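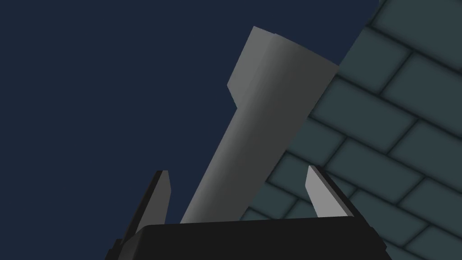 Open Day at the Peltton Simulation Laboratory

Nov 7, 2019

The Peltton laboratory opened its doors to visitors last week, and I attended the afternoon session on behalf of this blog. The program was devoted to simulated robots, which the staff use to prepare and check tasks in software. Admission was free, and registration had been closed at 700 places.

The main demonstration was given in the Steko room. A two-armed robot was shown on a large screen, working in a rendered interior. The presenter switched between several viewpoints, among them one placed directly behind a gripper. From there the fingers take up much of the screen, and it becomes clear how little room an operator has to judge the approach to an object.

The laboratory reported that 2,619 trial runs had been recorded in this environment since May, of which 855 were kept for further study. The remainder are stored but not used. I asked whether the room could be changed between runs, and was told that furniture and wall surfaces can be replaced from a menu. 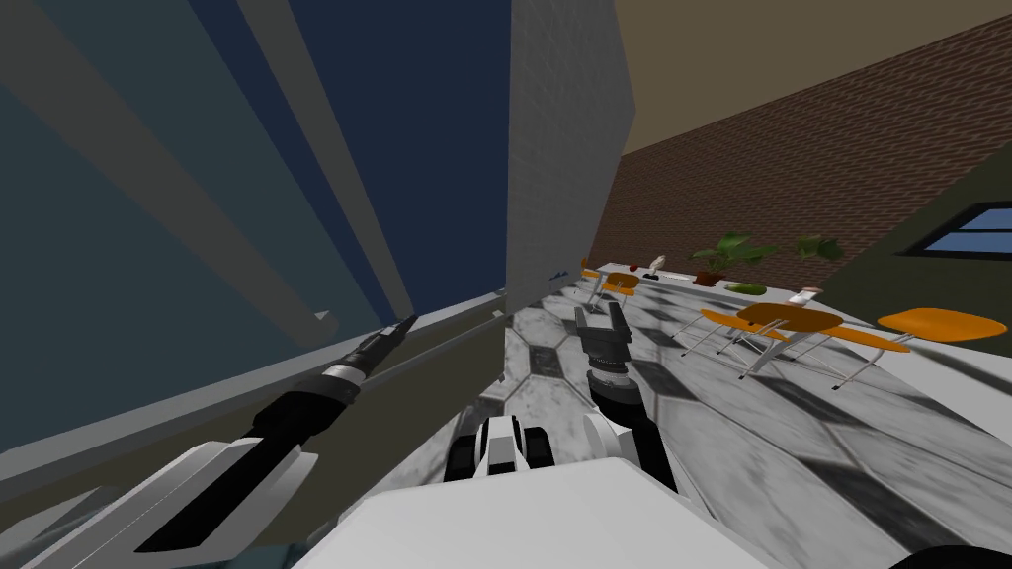

The simulated room during the Steko demonstration, with both arms of the robot in view.

A shorter talk followed on the Yeo control software. It covered the timing of commands in some detail and assumed more background than most of the audience had. Printed notes were available at the door.

The next open day will be held at the Brarska site. Registration will be handled through the laboratory's front office.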